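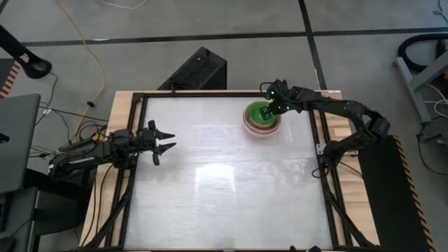

Do the bowls have to be nested in order of size?
Only within a pair. The smaller bowl goes inside the larger one, and pairs can then sit wherever there is room on the shelf.

Londlow Bowls

A small, friendly collection of notes and pictures on nesting, un-nesting and putting away everyday bowls. It began as a tidy-up of one very full cupboard and grew because we kept finding bowls worth adding — we really do like bowls!

What's in it

There are 43 bowls listed, most of them round and shallow, along with a few deep ones for mixing. Each has its own line in bowls.csv:

name: what we call it in the kitchen
outer_colour: the main colour of the outside
inner_colour: the main colour of the inside
rim: plain, rolled or contrasting
nests_in: the name of any bowl it fits inside, or blank

The pairs are in pairs.csv, with 40 good fits and 3 that we marked "tight". A tight pair goes together perfectly well but needs a bit of a wiggle to come apart, so please keep the label if you make your own copy.

How we decide on a fit

Put the larger bowl down on a flat surface and lower the smaller one in by its rim. If it sits level and you can still get hold of the edge, it's a good fit. A lovely thing about shallow bowls is how many of them pass, even when they come from completely different sets. Fiorella Rizzi worked out most of the mixed pairs, and some of her colour combinations are gorgeous — green inside pink is a favourite here.

Known gaps

Square bowls are missing. So are lids. Colours were named by eye by three different people, so one person's beige may be another's cream. Gerrit Adams is going through the rims again and has got as far as the letter M.

Changes

August 29, 2019: added the nests_in column, fixed two spellings of "turquoise", moved the soup plates into their own file.
June: first list, bowls only.

Adding a bowl

Send the name, both colours and the rim type to Perla Carrillo, and say which bowls you tried it with. Odd ones are very welcome. Chipped ones too, if you still use them.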